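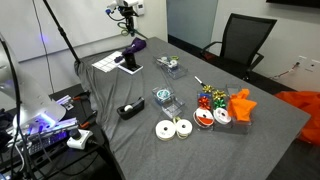
ok who wants to hear about gift wrap storage on a Tuesday. too bad, thread

I have 43 presents to wrap before my sister's baby shower in July (favors count, don't argue) and this time I'm NOT doing it on the living room floor with one dying roll of tape

so the bows and ribbon are all going in clear boxes. red bow, green bow, two gold ones, yes I know those say December, a bow is a bow

the tissue paper is the part I can't solve. I fold it, it unfolds. purple and orange are just going to live their lives I guess 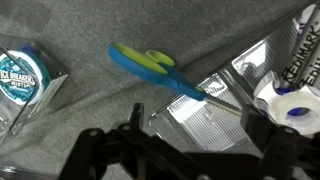

also I want the pens and the tape in the same tray from now on. I lost 22 minutes last time hunting for a marker to write name tags (it was in my hair)

mints stay too. wrapping is long and I get snacky

someone asked about the boxes, they're from Bradeck, nearly 60 bucks for the big set, which hurt a little. Jukex has cheaper ones but the lids on mine cracked

next up is gift bags and I have so many gift bags you guys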